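Tips from the bench: teaching a home-built arm to work inside a PC case
Posted Sun 31 May

I've been building my arm in a corner of the shared shop at Zurkside for a good while now, and people keep asking how I got it to work inside an old desktop without wrecking everything. Mostly by wrecking a few things first! So these are my notes, in no special order.

Practice on a dead board. I paid 50 dollars for a box of scrap PCs and it's the best money I've spent on this build. You will bump things. Bump things that don't matter.

Unplug the computer, then hold the power button in for a few seconds. Yes, even if it's scrap. Take out the memory sticks and the cooler too, so the fingers have some room (and put the screws in a jar with a lid, please, I beg you).

Lay the case on its side and clamp it down. Mine used to creep across the bench a hair at a time, and by the end of an evening all my saved positions were junk. Two strips of rubber shelf liner and one clamp fixed it.

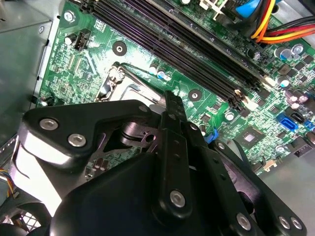 Go slow near the processor socket. The pins or contacts in there are tiny, and a fingertip that's fine for picking up a screwdriver is a wrecking ball at that scale. I cap my speed at 72 on the controller once the fingers are below the rim of the case - out in the open I let it run at 500. Pick your own numbers, but do have two of them.

Check your bracket screws before every session. A little dab of removable threadlocker helps a lot, and so does a paint-pen line across the screw head, so you can see at a glance if one has turned.

Tie back the power cables. Loose wires love to hook on a finger joint, and a motor will happily keep pulling. I use the reusable hook-and-loop kind of tie, since I'm in and out of there all the time.

Save your positions with real names. I had a file called "Palby" and another called "Palby new" and I still don't know which one was any good. Now I write what it reaches for and which side it comes in from.

Next on my list is getting it to seat a memory stick on its own. I'm hoping to have that going by September, and I'll add the settings to this page once they stop changing every weekend.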